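Gutgate: Sollow (Trutevbridge)

5 December 2018
By Anderson Fontes

Print this article | E-mail this article

I'd more or less given up on Gutgate putting out a second record. The first one was a favourite of mine, all dusty loops and muttered verses about bus transfers and bad landlords, and then the two of them went quiet for so long that I stopped checking. So when Sollow landed in October I cleared the evening, made a pot of tea and put the phone in another room, which I haven't done for a rap album in years.

It opens slowly, I'll warn you. The first track is mostly an upright bass and somebody humming, and if you're the sort who skips ahead you'll miss the lovely moment when the drums finally tumble in (late, a little off the beat, and all the better for it!). From there the album settles into a stroll. There are 10 tracks and none of them is in any hurry. Aguiar, who handles all the production, has moved away from the crackly soul samples of the debut and toward something rounder, with a lot of electric piano and, on two songs, a clarinet that I've grown unreasonably fond of.
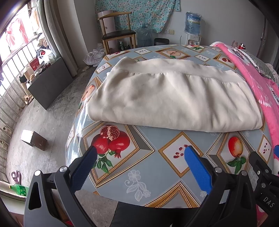

Aguiar's drums deserve a paragraph to themselves. They're soft without being sleepy, and on "783" in particular the snare has a lovely papery quality, as though it was recorded one room over with the door left open a crack. I've played that song more than any other this fall, usually on headphones with my feet up. It has the comfort of a cream blanket folded up on the bed, and then the second verse comes in as busy and colourful as a sheet printed all over with pomegranates, rhymes tucked inside rhymes, hardly a plain patch between them. I had to go back four times to catch the line about the curling rink, and I laughed out loud when I did.

The verses are sharper all round, in fact. Where the debut could wander off into grumbling, the writing now has some neighbourly warmth to it. "Second Kettle" is a song about phoning your mother and getting your brother by mistake, and it's far more moving than I've made it sound. "Parkade" is the closest thing to a single, with a big silly chorus I caught myself humming in the lineup at the grocery store.

I do have grumbles. The seventh track is an instrumental that could have been half as long, and the guest singer on "Low Ceiling" is buried so deep in the mix that I thought my left speaker had gone. The lyric sheet is also printed in grey on slightly darker grey, and my eyes aren't what they were.

If you can, get the vinyl. Trutevbridge has pressed 900 copies, mine is number 469, and it sounds warmer than the download, especially in the low end. Start with side two if you're impatient, then go back and let that humming do its work.

Last updated: 5:10 p.m.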